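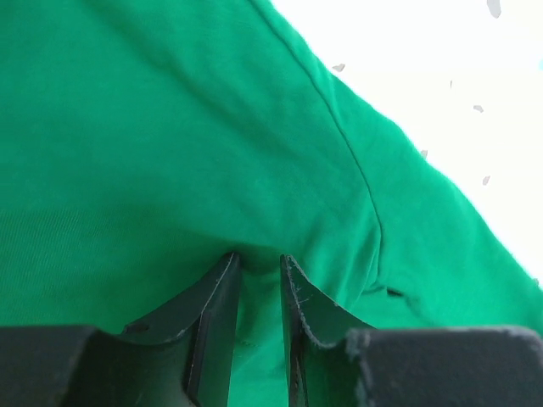
How to Put Together a Capsule Wardrobe Without Becoming a Bore About It

Posted Nov 5, 2021 by Brijesh Chauhan
Filed under: Style, Wardrobe

I own three good jackets and, until August, had nothing to wear with any of them. The rest of the cupboard was a museum of other people's advice: the year of the skinny tie, the year of the drop crotch, a waistcoat I bought after watching a gangster series over a long weekend. If your wardrobe is full and you still wear the same jumper, read on.

What you'll need: a free afternoon, a bed to pile things on, a full-length mirror and a friend with no tact. Mine is Lovely Tan, who once described my favourite cardigan as "very brave".

Step 1. Take everything out

Everything includes the hallway hooks, the gym bag and the chair. You know the chair. Put it all on the bed, so you can't go to sleep until you've dealt with it.

Step 2. Sort it into two piles

One pile is clothes you've worn in the past year. The other is clothes you have feelings about. Don't start a third pile called "maybe". I had a maybe pile for most of my thirties and it moved house with me.

Step 3. Try on the first pile

All of it, with shoes. Sit down in the trousers. Reach up in the shirts as if you were getting a casserole dish off the top shelf. Anything that pinches, gapes or needs holding in place goes over to the second pile, where it can make friends.

Step 4. Pick your base colours

Choose 2 and stick to them for trousers, coats and shoes. Navy and grey is the safe answer. Brown and cream is the answer if you don't cook with tomatoes. Black goes with everything except dog hair.

Then allow yourself one loud colour for tops. Hakim Goh went with mustard and looks terrific. I also tried mustard and was asked if I'd been unwell.

Step 5. Count to 20

My limit is 20 pieces, not counting underwear, socks, sportswear or anything you paint the fence in. Mine breaks down like this:

Tees: 5
Shirts: 4
Knits: 3
Trousers and jeans: 3
Jackets: 3
Shoes: 2 pairs

I ran at 19 for a few weeks, having left a knitted polo on a train, and I can report that life went on.

Step 6. Fill the gaps slowly

Write down what's missing and carry the list for a fortnight before you spend anything. Half of it will start to look silly. "Linen trousers" came off mine the first cold morning.

When you do buy, turn the garment inside out in the shop. Look for straight seams, no dangling threads, and a hem with enough spare cloth to let down. With tees, hold a single layer up to the light. If you can read the exit sign through it, put it back. My plain ones are from Nimon and have held their shape at the collar, though the sleeves run long. The Skadance ones were cheaper and are now excellent for cleaning windows.

Step 7. Look after what's left

Fewer clothes means each one gets washed more. Cold wash, inside out, and dry them in the shade if you'd like the colour to stay where it was put. Fold your knits. A hanger will give a jumper shoulders it never asked for.

Step 8. Deal with the second pile

Bag it and get it out of the house this week. Op shops want clean things with working zips. The rest can go to textile recycling, if your council runs it, or into the rag drawer. You may keep one sentimental item. I kept the waistcoat.

Comments (2)

Diệp Hoàng: Does a raincoat count as a jacket? Asking from Guravholm, where it is the only garment anyone has ever seen me in.

Brijesh Chauhan: It counts. Drop one of the other jackets, you won't miss it till spring.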